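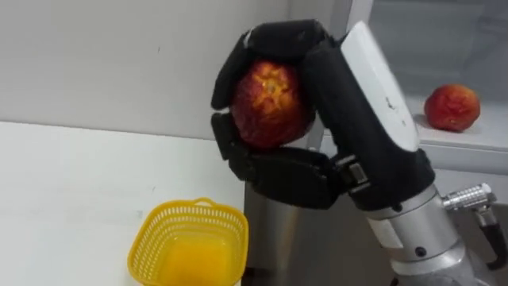 Is the Pukent hand worth the money over a two-jaw gripper for packing soft fruit?
It depends on how many shapes of fruit you run. For one size of one fruit, a padded two-jaw is cheaper and easier to clean. For mixed lines, the hand saves you swapping fingers.

ferrule_k
Joined December
Adding to the above, as I've had the Destia kit on trial at our shed outside Plirkville. The kit is the hand, the wrist adapter, one cable and a licence for the grasp software. Quoted at $2085 a month on lease, minimum term 6 months. Training is extra.

Stone fruit and citrus are fine on the default grasp. Force limit is set per item in the software. Default was too high for ripe nectarines, so I brought it down and saved it as a new profile.

torque_wench
What was your damage rate? "Fine" isn't a number.

ferrule_k
Fair. 1000 picks, 191 marked or dropped on the default profile. I haven't repeated the full run on the lower setting yet.

torque_wench
That's nearly one in five. I wouldn't call that fine for anything going to a retailer. Our Ekström two-jaw with silicone pads does better than that and I own it outright.

ferrule_k
Most of those were the nectarines before I changed the limit. Citrus had very few. I'll post the split when I've been through the log.

Hedvig Öberg
I do integration work and have fitted both. The comparison isn't quite even. The two-jaw wants fruit presented the same way every time, so you need to price the singulator as well. The hand will take a piece off a ledge and put it in a basket with no fixture.

Two things to check before signing - which side the cable exits at the wrist, and whether the arm's reach allows for the extra length of the hand. The connector can foul on a cabinet or guard if the cell is tight.

torque_wench
Agree on the singulator. Disagree that a packing line should be picking off ledges in the first place.

Hedvig Öberg
For a line, sure. For a farm shop doing mixed baskets it's normal work.

bluegum_pete
Does the lease cover finger wear? The rep couldn't tell me.

ferrule_k
Fingertips yes, joints no. Clause is on the second page of mine, dated June 11, 2024. Ask for the joint price list in writing.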